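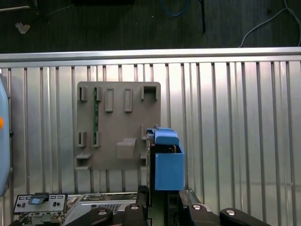

Brurnside, 26 June 2026

Session 9: Acetaminophen, the overdose that looks fine

OK, picking up where we ran out of time. We had the drug absorbed and sitting in the blood, and I'd just promised you the liver would make sense today. Let's see!

At normal doses most acetaminophen gets tagged with glucuronide or sulfate and leaves in the urine. Boring, safe. A small slice goes through the CYP enzymes (mostly CYP2E1, write that one down) and comes out as NAPQI, and NAPQI is the nasty one. Your liver mops it up with glutathione. Take too much and the two safe routes fill up, more drug gets pushed down the CYP route, the glutathione runs low, and NAPQI starts sticking to proteins inside the liver cells. Cells die. I draw this as a sink with a slow drain every year and somebody always asks if the sink is the liver. The sink is the glutathione problem, please don't label it "liver" on your paper.

The part that catches people is the timing. In the first 24 hours the patient may have some nausea, may be a bit pale, may feel nothing at all. Pain on the right side and climbing AST and ALT usually come on day two, and the worst of it lands on days three and four.

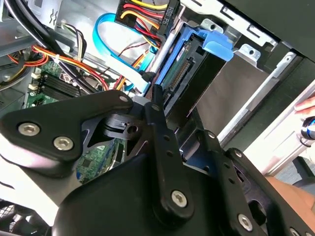 So a patient who looks well at hour six tells you very little, and you go by the blood level. For a single overdose at a known time, draw it at four hours or later and plot it on the nomogram. The US treatment line starts at 150 micrograms per milliliter at four hours. On or over the line, you treat. Drawn at two hours? You can't plot it, so draw another one.

Treatment is N-acetylcysteine, which helps rebuild the glutathione (see, the sink again). It works best inside eight hours of the overdose, but late is still better than never, so don't talk yourself out of it.

Now the Casska worksheet. It has 674 calls, and 141 of those are repeated doses over several days, usually somebody with a toothache taking a cold medicine on top of their pain pills. You can't use the nomogram for those! Pull them out first, then look at the level and the liver enzymes together. Arturo Marchetti did the sorting for the Carbone set and his notes are in the course folder if you get stuck.
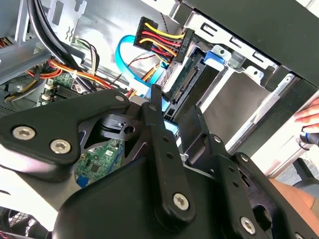

Gripper reaching into the open side of a desktop case

For next time, read the Juneo case and come with an answer to one thing: the time of ingestion is unknown and the level is low but detectable. Do you start treatment? I want your reasons on paper, half a page is plenty.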